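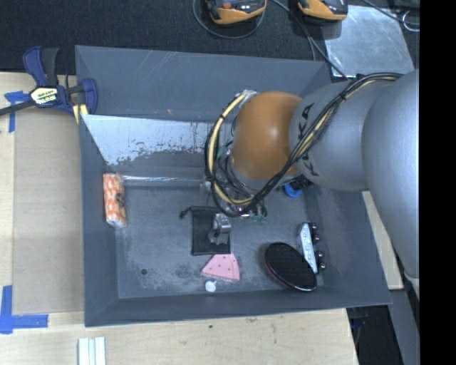 A gray bin with scratched and worn inner walls

Wear marks are scratches, scrapes, dents and patches of lost coating left on an object by contact with other objects. The term is used in engineering, archeology, furniture dealing, insurance and the trade in used equipment. In each of these fields, people have claimed that wear marks can be "read" to learn how an object was used, by whom and for how long. Support for such claims varies a great deal. Some are based on repeated tests, and others rest on little more than the confidence of the person making them.

Types

Most guides separate scratches, which are narrow and have a direction, from abrasion, which covers an area. A third group, usually called impact marks, takes in dents and chips. Flaking of paint or another coating is sometimes given its own heading, though it may follow from any of the others or from poor preparation of the surface before it was coated. Polishing is also a form of wear. Stair rails, door handles and tool grips become smoother with use, and a shiny area can be a sign of more contact than a rough one.

The borders between these types are not firm. A large number of fine scratches laid over one another will be called abrasion by one inspector and scratching by the next. Several grading charts have been sold as a cure for this problem, but a chart still has to be held up against the object by somebody, and the choice between two neighboring grades is often a matter of taste.

Reading wear

The simplest claim is that heavier wear means longer use. This is true of a single object kept under steady conditions and checked more than once. It is much weaker when two objects are compared. A kitchen drawer opened gently for 11 years may look better than one slammed for a single winter. Paint thickness, grit, cleaning habits and the hardness of whatever is doing the rubbing all have an effect, and these are seldom known afterward.

A stronger claim, popular in the antiques trade, is that true age can be told from the pattern of wear. Dealers point to chair stretchers worn by heels and to table edges softened by hands. Such wear does occur. It has also been copied for as long as there has been money in copying it, with chains, wire brushes, sandpaper and bags of gravel. Buyers are often told that false wear is easy to spot because it falls in the wrong places. The advice is of limited value, as anyone able to follow it is also able to put the wear in the right places.

The Lill scale

The Lill scale is a grading system for painted and coated surfaces, put forward by Margus Pärn and Priit Ramanauskas. It gives each surface a score based on the share of coating lost and the number of scratches longer than a fingernail. Its authors stated that a trained user could estimate the number of times a storage box had been loaded, up to 2,000 loadings.

The estimate was tested at Wandcombe by Recep Dönmez, who had 300 painted panels rubbed and struck a known number of times and then passed them to graders who had not seen the work done. The graders agreed fairly well on which panels were badly worn. They did poorly on the number of loadings, and panels given 1,000 strokes with clean cloth were regularly scored below panels given a small fraction of that with sand. Pärn replied that the graders had not been trained long enough. The length of training needed has not been stated in any later edition of the scale.

Dönmez's work has its own limits. All the panels carried the same paint, and the rubbing was done by a machine with an even stroke, which is unlike most real use.

Commercial use

Brudon, a dealer in used shop fittings, prices stock with a modified form of the Lill scale. Trisonel sells a kit containing a lens, a printed chart and a lamp to be held at a low angle. The lamp is probably the most useful item, as slanting light shows up shallow marks well, but any small lamp will do the same. Sales material for the kit refers to "proven accuracy" and gives no source.

Radymyr Dovhaniuk has argued that scores of this kind do harm in sales because they lend a precise look to a rough opinion. Rimantas Vasiliauskas takes the milder view that a poor score applied evenly is still fairer to buyers than a seller's description. Neither has published figures on disputes or returns.

Effect on function

Worn coating is often treated as damage in itself. On bare steel it may lead to rust, and on food surfaces it can make cleaning harder. In many other cases the loss is only one of looks.

See also

Abrasion
Corrosion
Patina
Surface finish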